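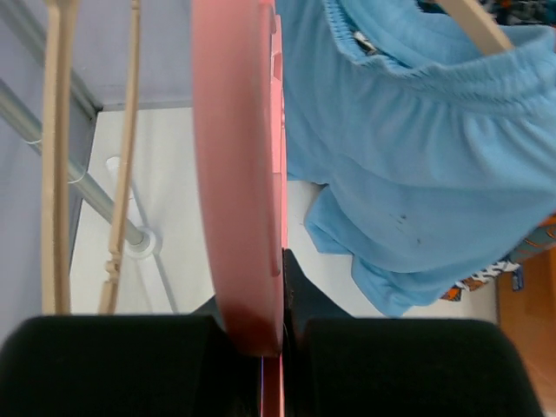

A pink plastic hanger, seen close up.

The Closet My Aunt Left Me

When my aunt moved out of the house on Prarnara Street, she took two suitcases, a rice cooker and the good lamp, and left me everything else. Everything else was mostly clothes. She had worked 31 years in alterations, and people kept giving her things they had outgrown or given up on, and she kept saying yes (I come from a long line of people who say yes to free coats).

I had planned to be done in a weekend. By July 6, 2021, I had been at it for 3 weeks and was still on the first bedroom, sitting on the carpet with a wool skirt in my lap, trying to work out who in our family had ever had a waist like that.

So I called Kári Kirkegaard, who runs the secondhand shop Kemament out of an old bakery and has been through more dead-end closets than anyone I know. Kári came over with iced tea and no boxes at all, which worried me a little, and spent the first hour just walking from room to room touching sleeves.

"You're sorting by whether you like it," Kári told me finally. "You'll be here till Christmas. Sort by what it needs."

I had never thought of a shirt as needing anything, but once you start looking that way it goes quickly. This one needs a button. That one needs a wash and some sun. The wool skirt needed a moth hole closed up, and it needed somebody shorter than me. We made our piles down the hallway and up the stairs, and my aunt, on the phone, shouted instructions about every one of them, most of which we ignored. 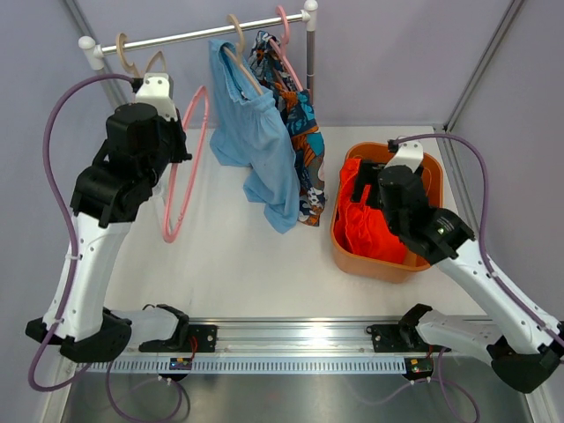 The mending pile was the one that got me, I'll admit. I can sew on a button if you give me all evening, but these were my aunt's own unfinished jobs, with her pins still in them and her chalk marks fading at the hems. Kári took a bag of them to Dương, the tailor two doors down from the shop, who turned a jacket inside out on the counter, looked at the lining for a long while, and said my aunt's name before I did. They had shared a workroom once, back when the Grorex building was still full of sewing machines. We stayed until closing and I heard stories about her that I am saving for her next birthday.

In the end 454 pieces left the house. I know because my aunt made me write them all down in a green ledger, with a line for where each one went, and she has since asked me to read parts of it back to her. She wants to know about the raincoat especially. It sold the first morning, to a woman who put it on over her dress and wore it out the door in bright sunshine.

I kept the skirt. My niece will be tall enough for it in a year or so, and Dương is doing the moth hole.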